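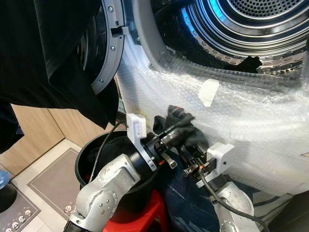
Slide 1. Voucher code attribution in the Nuson affiliate program. Speaker: Salamatu Nartey. Questions at the end.

Slide 2. Scope. June data only, clothing and home merchants. Cashback sites are excluded - Mansa Abubakari covers those in the next session.

Slide 3. The problem. A shopper clicks a content link, reaches the basket, then searches for a code. Last click pays the code site. Content publisher gets zero. Read the path on the slide slowly.

Slide 4. Sample. 459 orders from Tristel with more than one publisher in the path. In 23 the code entered had already expired and commission was still paid. Pause here.

Slide 5. Rule change. Codes are tied to a publisher ID. If the ID and the code do not match, commission goes to the previous click within 5 days. Issahaku has run this rule on two storefronts.

Slide 6. Feed format. Start and end times must carry a time zone. "Ends midnight" is rejected on upload. Show the error log.

Slide 7. Open items: app orders, partial returns, stacked codes. Skip if short on time.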